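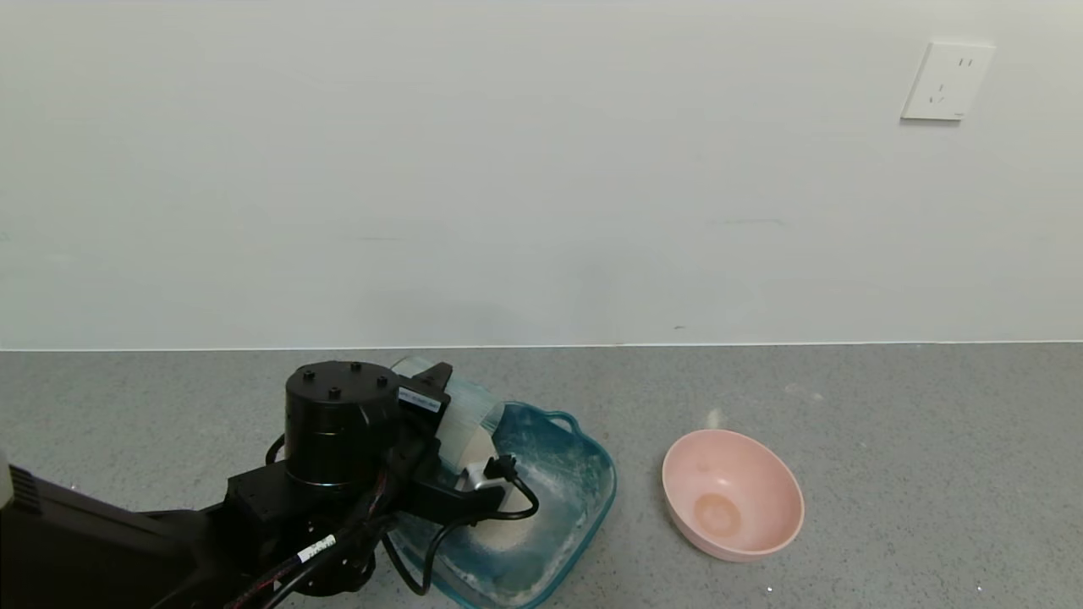 Teal tray on the gray speckled counter.

How I Clean and Reseal a Stone Countertop

I put this off for a whole year. Our counter came with the apartment, and by July the patch beside the stove was soaking up every drop of oil that landed on it. I finally did the job on a Friday evening and it was so much easier than I'd built it up to be (the waiting is the worst of it!), so I'm writing down how I do it now.

First, find out if you even need to. Drip a little water on the stone in a few different spots and leave it alone for ten minutes. If it's still sitting there in a bead, go do something more fun with your evening. If there's a dark patch under it, your sealer has worn off. Mine passed near the window and failed by the stove, and I did the whole counter anyway so it would all be on the same schedule.

What I use:

Dish soap and warm water
3 microfiber cloths, clean ones
A plastic scraper
Baking soda, for old stains
A stone sealer meant for kitchens (I had a bottle of Stondari left over, but read the label on whatever you buy, and follow it over me if we disagree)

Step 1. Clear everything off. Everything, including the toaster you think you can work around. I tried working around mine the first time and ended up with a toaster-shaped dull spot that I looked at every morning for months.

Step 2. Wash with warm soapy water, then wipe again with plain water. No vinegar, please! My neighbor Sarla Pant swears by it for her sink, and that's fine for her sink, but acid can etch some kinds of stone and you won't get that shine back with a cloth.

Step 3. Run your hand flat over the surface. Speckled stone hides crumbs and dried drips like you wouldn't believe, and your fingers will find what your eyes skip right over. Push anything stuck with the plastic scraper held low.

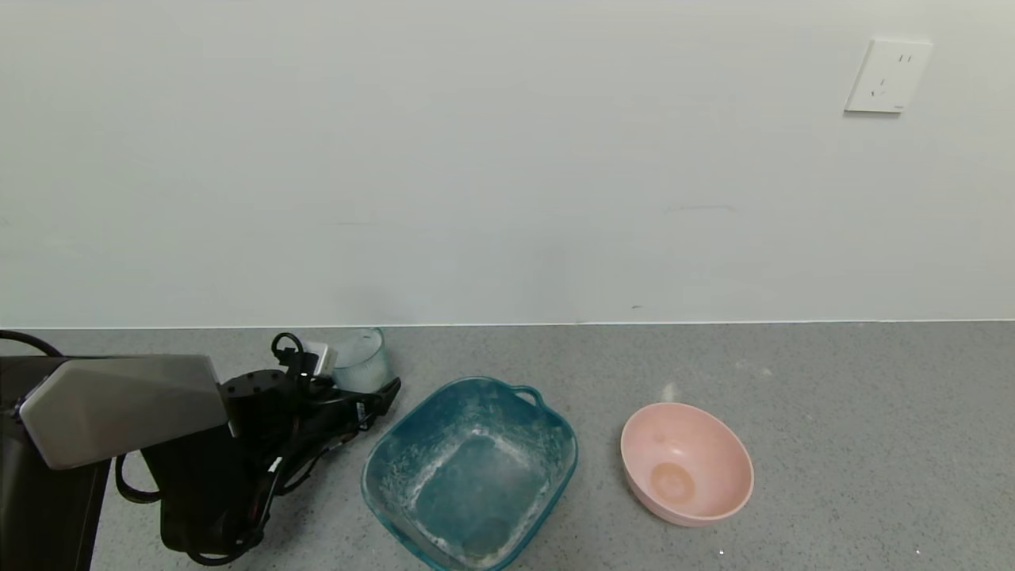 Step 4. For oil stains, mix baking soda with water until it's like thick pancake batter, spread it on, cover it with plastic wrap and tape down the edges. Leave it overnight. Next day peel it off, let the paste dry out, scrape it up and rinse. I needed two rounds on the one by the stove and it's still a tiny bit darker if you know where to look.

Step 5. Let the counter dry completely. I give it a full day, with a window open.

Step 6. Wipe the sealer on in small sections, wait as long as the bottle says, then buff off every bit that hasn't soaked in. Don't skimp on the buffing. Leftover sealer dries into a cloudy film, and getting that off is a chore (ask me about the corner by the fridge).

Step 7. Do a second coat if the water test still leaves a mark once the first one has cured. Keep food off the counter until the cure time on the label is up. We ate a lot of takeout on the couch that weekend, no complaints.

For day to day wiping I stick to soap and water and skip the sprays.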